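How to measure a flat for a sales listing

Buyers compare flats on floor area, so the figure in the listing has to be one you can defend. The method below covers a single-level flat with mostly straight walls. Allow a morning for it, and do it before the particulars are drafted.

What you need

Laser measure, checked against a steel tape
Steel tape, 3 m or longer
Squared paper and a clipboard
Pencil
Copy of the lease plan, if the seller has one

Step 1. Draw the outline

Walk through the flat and sketch each room in the order you enter it. Mark doors, windows, chimney breasts and fitted cupboards. Scale does not matter yet. Leave enough space inside each room to write two dimensions and a note.

Step 2. Measure wall to wall

Take every dimension at the internal face of the wall, above the skirting board. Hold the laser level and square to the far wall. Take each reading twice. If the two differ by more than 10 mm, take a third and discard the odd one.

In the Comcombe flats the living room tapers towards the balcony. Split a room of this shape into a rectangle and a triangle, and record both on the sketch.

Step 3. Deal with the awkward parts

Include fitted wardrobes, internal cupboards and the area under kitchen units. Leave out balconies, terraces and any store reached from a shared landing; these are listed separately. Where the ceiling slopes, mark the line at which it drops below 1.5 m and give the area beyond that line as restricted height.

Step 4. Add up

Work in metres to two decimal places. Multiply out each room, add the hall and cupboards, then convert the total to square feet by multiplying by 10.764. Round only the final figure. A total of 65.03 square metres is listed as 700 sq ft.

Compare the result with the lease plan. Viktória Vincze at Tessier asks for a second visit if they differ by more than 2 per cent. 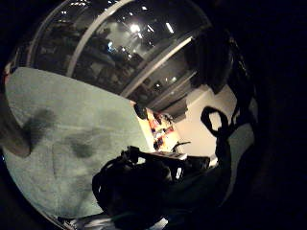
Step 5. Enter the figures

Put the total area in the first line of the listing and room dimensions under each room heading, longest side first. State that measurements are internal. Keep the sketch with the sale file until completion.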